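Home Kitchen Galleries Reader Mail Archive

Gallery: The Taped Table, Considered

03/06/2019

Some ideas travel from magazine to magazine without anyone stopping to ask what they're for. The taped tabletop is one of those. You take blue painter's tape, run it across your work surface, and you have "zones." One zone for cutting, one for plating, one for whatever you like. The people who sell planners love it. The booklet that came with my Zudari storage set gives two full pages to it and never once mentions crumbs.

I've been suspicious of zones since January, when the Clernier home show had an entire aisle of them. So this gallery is about a table, a board, some tape and a sandwich's worth of bread. I went in doubtful and I'm still mostly doubtful, but I'll give credit where I can. 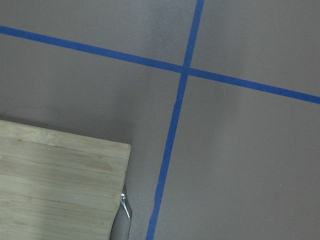
Bamboo board, blue tape, plenty of bare table.

My first complaint is with the board. A bamboo board already has edges. It tells you where the cutting goes without any help. Put tape beside it and you've drawn a line next to a line. If your knife work wanders off the board and onto the table, you need a bigger board, and a roll of tape won't fix that.

I do like bamboo for bread, I'll say that much. It's light, it's easy to lift to the sink, and the grain looks good for longer than you'd expect if you oil it now and then. Don't soak it. Mine from Lostemex got left in a basin overnight and it has rocked on the counter ever since.

My second complaint is straightness. Every guide shows perfect squares. Try it freehand on a real table and the angles go off almost at once, and a strip that has to be pulled to reach the far side will kink somewhere along the way. You can peel it and lay it again, or you can decide that a sandwich doesn't care about right angles.
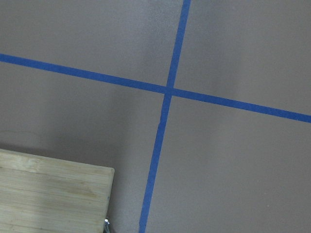
A reader who signs as Tufa wrote in to say that I was being unfair, that tape had kept the raw side and the ready-to-eat side apart in a shared kitchen for two years, and that crooked lines worked just as well as straight ones. Fine. In a shared kitchen I can see it. People will respect a line on the table when they won't respect a note on the fridge. I'd still want separate boards, and I'd want the table wiped down properly, tape or no tape.

The third complaint is scale. Once you start dividing, it's hard to stop. A cross becomes a grid, and pretty soon you have lines running everywhere and you're putting your lunch down on top of them anyway.
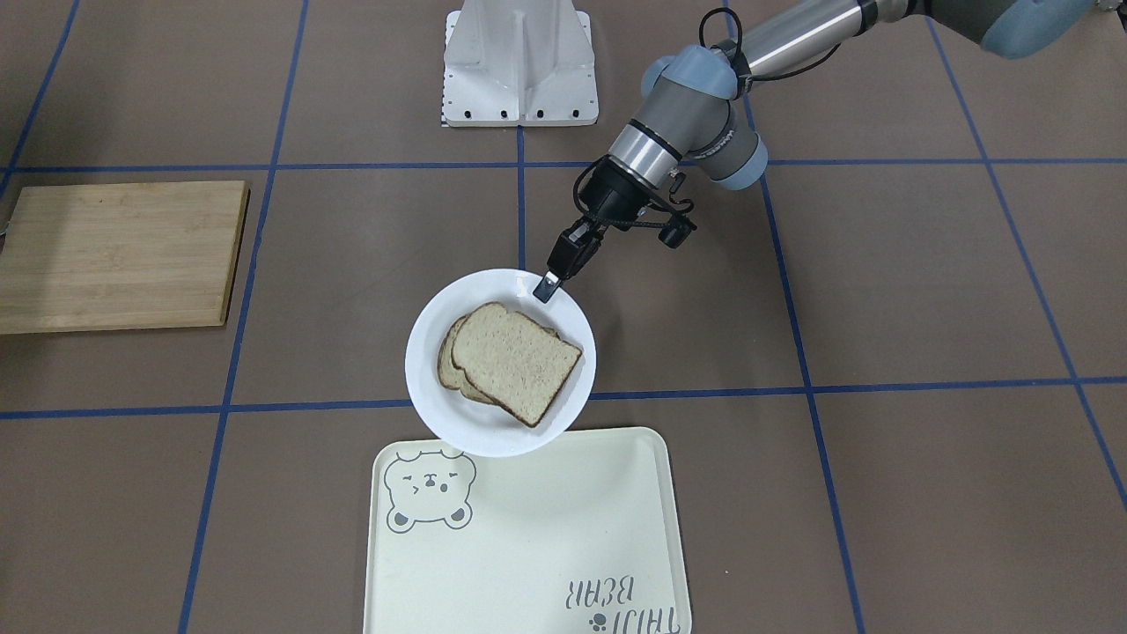
Words and grumbling by the Gallery Desk

Two slices on a white plate, one resting over the other, and a blue line disappearing under the dish. Which zone is that in? I don't think it matters. The plate is the zone. A plate with a raised rim does the job all by itself, and it goes in the dishwasher afterward, which tape does not.

I'd point out the bread, too. Flecked crumb, thin brown crust, the kind of slice that wants butter and not much else. It sheds, like all decent bread. Crumbs like to collect along the edges of tape, and a damp cloth dragged over them tends to push them under any spot that hasn't stuck down. Wipe along the strip instead of across it.
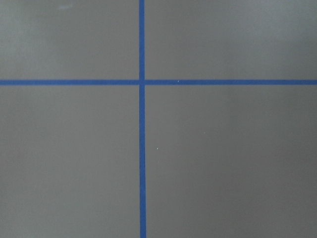

Does painter's tape hurt the tabletop if you leave it on?

It depends on the finish and on how long it stays. A week or two is usually harmless on a sealed surface. Months of it, especially near a sunny window or a stove, can leave gum behind, and on soft wax it may pull some of the finish up with it. Test a short piece somewhere that doesn't show, and peel slowly at a low angle.

As for my verdict, I'd call the taped table a decent habit for crowded kitchens and a hobby for everybody else. If you want to try it, one cross is plenty. Skip the grid.

Reader comments (2)

breadheel1683
I tape off a corner for the kids to make their own toast and it has cut down on jam in strange places. Not eliminated. I also bought the Zudari set and the booklet is the worst part of it.

counterpoint3554
You lost me at "the plate is the zone." Some of us make six lunches at a time. Agree on wiping along the strip — learned that one the sticky way.

Back to Galleries Next Reader Mail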